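**Residence diary, Rodden House**
**Saturday, April. Entry by the Housekeeping Supervisor, Elaine Lopes**

The day began at 7.15 a.m. with the handover from the night desk. Two matters were carried forward: the dripping tap in the second-floor utility room, and the key to the east linen cupboard, which had been returned to the wrong hook. The tap was reported again to Poon, the plumbing contractor, whose office does not answer at weekends. A message was left. The key was moved to its proper place and the hook relabelled in larger letters.

The principal business of the day was the spring change of bed linen. Under the household schedule the winter bedding is withdrawn in April and the lighter covers are issued, together with a full inspection of sheets, pillowcases and throws. The schedule allows two working days. It was my intention to complete the first and second floors before the evening meal and to leave the top floor and the guest rooms for Monday's staff.

Sebastião Aguiar joined me at 8 a.m. and took charge of the trolleys. We agreed that he would strip and I would check and fold, and that we would change places at midday. This arrangement was kept to, apart from a short period when he was called to the front door to sign for the delivery from Derkonent.

The delivery was short. The order was for 115 fitted sheets, and the driver's note recorded that 23 of them would follow separately. No date was given. I have marked the note accordingly and placed it in the tray for the accounts office, with a request that the invoice should not be passed until the balance has been received. The sheets that did arrive are of a fair weight and the elastic is firm. The colour is a little greyer than the sample we were shown in February, but I do not consider this sufficient cause for their return.

The first floor was finished by 10.40 a.m. Its condition was good on the whole. Three pillowcases were set aside for mending at the seams, and one mattress protector was condemned. Room 9 had been left with the window open overnight and the sill was wet, although the bedding had escaped. Residents will be reminded of the guidance on windows through the usual notice.

A difficulty arose with the blankets. It has been the custom to fold them in thirds and then in half, so that they fit the deep shelves. The new shelving by Vondeo, put up in the east cupboard last month, is shallower, and blankets folded in the old manner stand out beyond the edge and prevent the door from closing. Sebastião proposed folding in quarters and then rolling. We tried this with several blankets and found it satisfactory, except for the heaviest wool ones, which unroll when the pile above them is disturbed. Those have been placed on the floor of the cupboard in their bags until a better arrangement is found. I would ask whoever reads this entry before Monday not to move them to the top shelf.

The second floor took longer. Several of the residents had laid their own throws and covers over the house bedding, as they are permitted to do, and each of these had to be kept with its room. Personal items were folded and left on the chair, with a paper slip bearing the room number. The house items went down to the laundry. I record this in some detail following the confusion of last autumn, when a resident's quilt was sent out with the general wash and came back noticeably smaller.

Luncheon was taken at 12.30 p.m. in the staff room. The soup was leek.

In the afternoon we changed places as agreed, and I stripped the remaining beds while Sebastião folded. His corners are neater than mine and I have asked him to show the method to the two new members of staff. We then turned to the blue sheets, which belong to the older stock and are used on the second floor only. The question to be settled was whether they should continue in service for another year. They have softened with washing and several have lost their first depth of colour, but I found no thin places when they were held to the window. It was decided to retain them.

The red covers were considered at the same time. These are to be laid over the blue sheets in the small bedrooms, where a warmer colour has been requested more than once. One was tried on a bed at 3 p.m. It had not been pressed, and it will need to be before any decision can be made about how it hangs. I am in favour. Sebastião thought the two colours rather strong together and would prefer a cream cover. His view is noted here at his request.

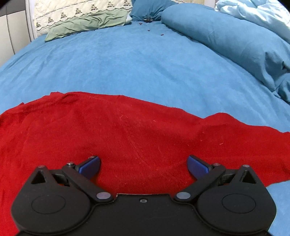

*Second floor: red cloth over the blue sheet, not yet smoothed.*

The laundry log was brought up to date at 4.15 p.m. The running total of pieces washed since the beginning of the quarter stands at 366, excluding towels, which are entered in their own book. The second dryer was rested for an hour after lunch in keeping with the instructions of the service engineer, and gave no trouble. The lint drawer was emptied.

Mending to be sent out on Monday: the three pillowcases mentioned above, one laundry bag with a broken drawstring, and the long curtain from the landing, whose hem has come down again on the left side. The curtain should be measured before it goes. On the last occasion it was returned too short and had to be let down by hand.

Outstanding at the close of the day: the tap; the remainder of the Derkonent order; pressing of the red covers; the top floor and guest rooms; a decision on the wool blankets. I have written to the Bursar to ask whether one further shelf might be fitted in the east cupboard at a lower height, and have enclosed a sketch with the measurements.

Sebastião left at 5.30 p.m. The linen cupboards were locked at 5.50 p.m. and both keys handed to the night desk, where they were signed for.

E. Lopes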